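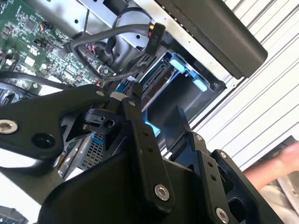
Harries Bruso 400 tower case cleaning kit

Sold by Skakuvlow, Curnden

In stock. Usually leaves us the next working day.

Your computer has been breathing in your house for years. It has had the toast, the dog and whatever comes off that rug, and it has kept most of it. The Bruso 400 is a kit for getting it out again without calling in the nephew who once did a course.

You get a hand blower with a rubber bulb, 4 soft brushes in different widths, a pack of 64 lint-free wipes, a long-necked screwdriver with a magnetic tip, and a tray with a lid for the screws. The lid is new. Customers with cats asked for it.

The blower has no motor and no battery and will never ask you to install an app. Squeeze it. Air comes out. The older Bruso had a stiffer bulb, and we had a few letters from people whose thumbs had given up halfway down the heatsink, so Harries softened it.

Before you start

Shut the computer down, switch off at the wall and unplug it. Sleep mode doesn't count. Leave the power supply closed, whatever your brother-in-law says about his. Hold fan blades still with a finger while you blow, and work near an open window or, better, in somebody else's kitchen.

What it won't do

It won't make an old machine fast. It won't shift spilt squash, and the wipes are for the outside panels and the case floor, so keep them off the circuit boards. It isn't much use on laptops either, as the brushes are too long in the handle. Ask us about the short set.

Details

Blower height: 16 cm
Brush bristles: goat hair, undyed
Screwdriver: cross-head, size 2
Storage: grey zip bag, slightly too small once you've opened everything
Refill wipes: sold separately, packs of 64

Which size?

The 400 suits most home and office towers. The Bruso 700 has the same brushes with a bigger blower and a wrist strap, and is meant for people with a whole room of computers to get through. Caradog Landeg on our counter has used both and prefers the 400, mainly because the 700 doesn't fit in his drawer.

Returns

Unopened kits can come back within 28 days. Opened kits can come back if something is broken or missing. Kits full of fluff are yours to keep.

The next delivery of refill wipes is due in April.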